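Workshop Tips: Teaching a Two-Handed Robot to Sort Parts by Remote
Elisa Pellegrini, June 2024

These are the habits we settled on at the Stekville shop for recording sorting tasks. They should work for most setups with a belt and bins.

Put the bins where both hands can reach them without crossing. Keep one kind of part per bin if you can. Mixed bins are a job for later, when the plain version goes well.

Start each recording with the hands in the same spot. We bring them up near the front rail of the belt, fingers clear of the parts, and hold still for a breath before moving.

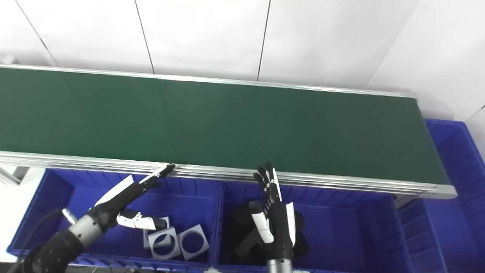 Move slower than feels natural. New operators rush the grasp and then wait over the belt, and the robot will learn both. Close the fingers, lift straight up, carry, set down, open, back away.

If you fumble a part, stop and throw out that run. We keep a separate folder for recoveries and record those on purpose.

Plan on some 50 good runs before you try training anything. Our first set at Wustden had 73, and we cut it to 40 after watching them all. Shuffle the parts between runs so they don't always lie the same way.

Wipe down the belt at the end of the shift and check the wrist cables for rubbing.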